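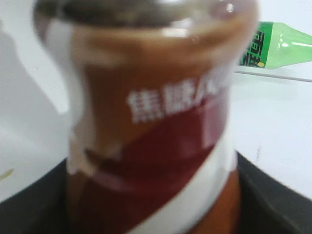

What should a small firm budget for first when it wants a robot arm that handles bottles and mugs?

The gripper and its fingers come first, with a spare set, and the arm is chosen afterward to carry them.

July
By Duyên Châu

Malcolm Bramwell has planned equipment purchases at Brodau for most of his working life. His current job is a drinks-handling cell called Bellamy, and the order goes out before the end of the summer.

"People ask me what the arm costs," he said. "I ask them what they want picked up. A paper cup and a full bottle are two different problems."

Brodau got quotes from two suppliers, Flurkham and Prulside. Flurkham's was lower, but it left out mounting plates and cabling. Bramwell put both quotes on one sheet and added the missing lines himself – that took him a morning, and the gap nearly closed.

He also keeps a line for what he calls breakage and groceries. For Bellamy it is $1000, and it covers cups, mugs, drinks and finger pads. "Finance wanted it at zero. Mugs get chipped. Labels wear off. You replace them or your tests stop meaning anything."

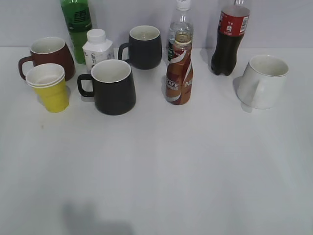 How much of the budget should be held back at the start?

Bramwell holds back 30 percent until the cell has run with the firm's own items, and he writes that into the purchase order.

Prulside accepted those terms. Flurkham asked for full payment on delivery, and talks were still going on when we spoke.

Training is the item he underestimated last time. He had paid for two people to take the supplier's course, and one changed departments that same spring. "So I had one person who could restart it, and she was entitled to a vacation like anybody else." The new plan pays for a second course later in the year.

He has not decided on a service contract. The price depends on response time, and he wants to see the spare parts list before he signs – he is still waiting for it.

Contact the editor | Copyright, all rights reserved | Back to top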